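Minutes: Trera Fic Circle, September catch-up (Dravbridge chapter)

Posted in: Fandom Life, Meeting Notes | 14 comments | 6 shares

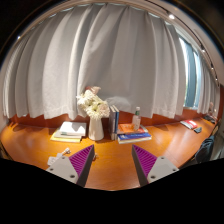

We got going at 7:10 and went straight into the rec list, which now stands at 204 fics after Carmela Guerra's massive clean-out of dead links (thank you, Carmela, you absolute legend). I typed all this up as we talked, so forgive the spelling. Most of the first half hour went on whether "Devwood" is slow burn or just slow. I love it to bits, but I did admit that chapter nine is two people not talking in a study, and that the author could have given them more to look at than a long wooden desk and a big white curtain behind it. Carmela reckons the silence is the whole point. We left it tagged slow burn, with me grumbling.

Tags. Agreed that "hurt/comfort" needs some actual comfort in it. Anything that stops at the hurt gets moved to angst, and I'll do the moving before next month.

Bangera exchange. We had 190 prompts in when sign-ups closed, which is bonkers and I'm thrilled! Minimum length stays at 1,047 words (yes, it's a silly number, yes, it's from the canon, no, we're not changing it). Pinch hitters still wanted, especially anyone who'll write the lighthouse keeper. I put my hand up for one and immediately regretted it.

Crossovers. Long and slightly heated! Carmela wants them in their own section, I'd rather they stayed in with everything else so people stumble over them. Parked until October.

Beta readers. We're 2 short. If you can spot a wandering comma and be kind about it, message me. Somebody asked if betas can claim a fic they've already read, and the answer is yes, go for your life.

Any other business: the podfic of "Devwood" is coming along, first three chapters recorded. Favourite line of the night was read out twice and I'm not repeating it here, the tags on this post are G.

Wrapped up at 9:25. Carmela's got the minutes next time.

Tagged: fic recs, slow burn, Bangera exchange, betas wanted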